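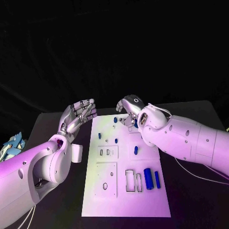

White board with blue pegs, under pink-violet light.

May 8, 2025

I gave up my desk lamp in April and I have been sleeping better, so I want to write down what I changed before I forget the order I did it in.

The apartment in Brarkau has one big room where I work, eat and watch TV. When I moved in there was a single ceiling fixture with a very bright bulb, and I added a desk lamp that was even worse. By nine in the evening my eyes hurt. I blamed the monitor for most of the winter and turned its brightness down to almost nothing, which gave me headaches on top of it.

Till Oltmanns, who I used to share an office with, came over for dinner and asked why I lived in a dentist's waiting room. He does stage lighting for a small theater. He told me to turn off the ceiling light and put three or four weaker lamps at different heights, none of them where I could see the bulb directly.

I bought two floor lamps at the secondhand place on Jenlow Street for 30 dollars together. One needed a new plug. The third lamp is a clip-on that I already had, now pointed at the wall behind the monitor. That one made the biggest difference. With the wall lit, the screen no longer sits in a black hole, and I could put the brightness back to normal. 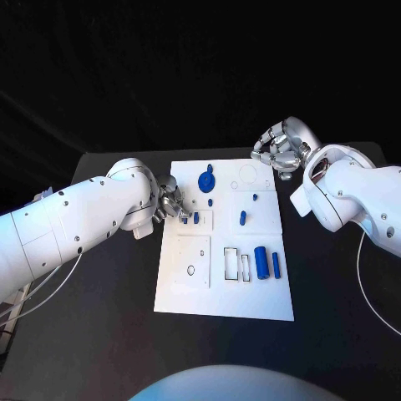
For bulbs I went through more than I would like to admit. I started with an 820 lumen one in the tall lamp and it was too much for the corner by the couch. I swapped it for a 300 lumen bulb and moved the bright one to the kitchen end, where I chop things and want to see my fingers. All of them are warm white now. Mixing warm and cool in one room looked bad to me, though Till says theaters do it all the time.

I also tried one of those color-changing strips along the bookshelf. Blue was cold, green made the food look spoiled, and the pink was fun for one evening. It's in a drawer.

It took me 14 days to stop reaching for the ceiling switch when I came in the door. I have since put both floor lamps on one power strip with a foot switch. The hallway is still terrible and I'll get to it when I find a shade that fits.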